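## 4. Setting Up a Guest Appearance in Starix

Complete this section before a guest arrives at a fair, premiere, or signing. The Starix account must already be active, and the guest profile must have been approved by the publicity desk at Pullima.

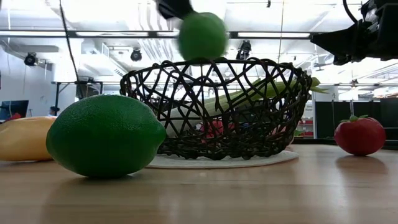

*By Siiri Hyvönen and Onni Harju | Revised 24/02/2023*

### 4.1 Creating the appearance record

1. Sign in and select **Appearances**, then **New**.
2. Enter the guest's stage name exactly as it is shown on the signed contract.
3. Select the venue. For events at Fludthorpe, also select the gate to be used for arrival.
4. Enter the arrival time on the 24-hour clock.
5. Assign 2 escorts. The record cannot be saved with only one.
6. Select **Save as Draft**.

**Note:** Drafts are visible to all desk staff. Do not enter hotel details or private telephone numbers in the **Remarks** field.

### 4.2 Adding press and photo calls

1. Open the draft and select **Press**.
2. Add each outlet from the accredited list. Outlets accredited before January must be renewed first (see Section 2).
3. Set the length of the photo call. The default is three minutes per outlet.
4. If the guest has declined interviews, check **Photos Only**. 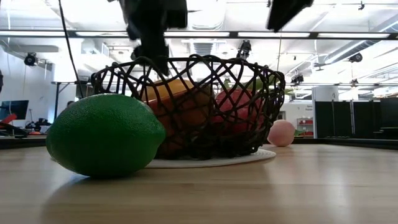 5. Attach the list of approved topics, if the guest's agent has supplied one.
6. Select **Send for Review**. The duty publicist receives a notice and may return the draft with changes.

**Caution:** Once a schedule is released to the press, it cannot be withdrawn from within Starix. Corrections must be issued by the duty publicist.

### 4.3 Late changes and illness

1. Open the appearance and select **Change Status**.
2. Choose **Delayed**, **Shortened**, or **Canceled**.
3. Enter the public wording agreed with the agent. Medical details must not be included.
4. Telephone both escorts.

Questions about canceled appearances should be directed to Mohcine El Sherbiny at the publicity desk.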